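Skonard marsh vole

The Skonard marsh vole is a small rodent found only in the Skonard wetlands and along the lower reaches of the Ofori River. It was first recorded by the naturalist Gianni Zuccaro, who trapped two animals in a reed bed near Grolberg in 2000.

Adults have dense brown fur, small ears and a short tail. They feed mostly on sedges and the soft lower stems of reeds. 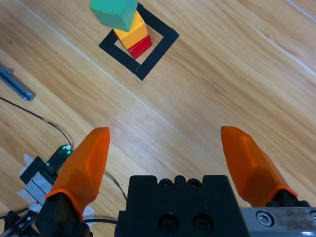
Breeding begins in spring and peaks in July. The nest is a ball of shredded grass built above the waterline, often inside a tussock. Young voles leave it before they are fully grown and settle close by.

Range and status

The species was once present at Windumik, but drainage of the meadows there left no suitable habitat. A survey completed on October 11, 2019 recorded 111 animals, all of them at sites less than 200 meters above sea level.

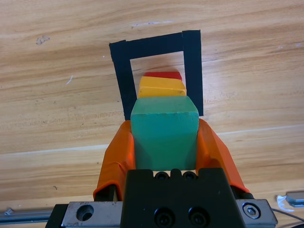 Mink are the main predator, followed by harriers and herons. Summer mowing of the reed margins is restricted at Skonard, and ditches on the Grolberg side have been blocked to keep water levels high. No captive population exists.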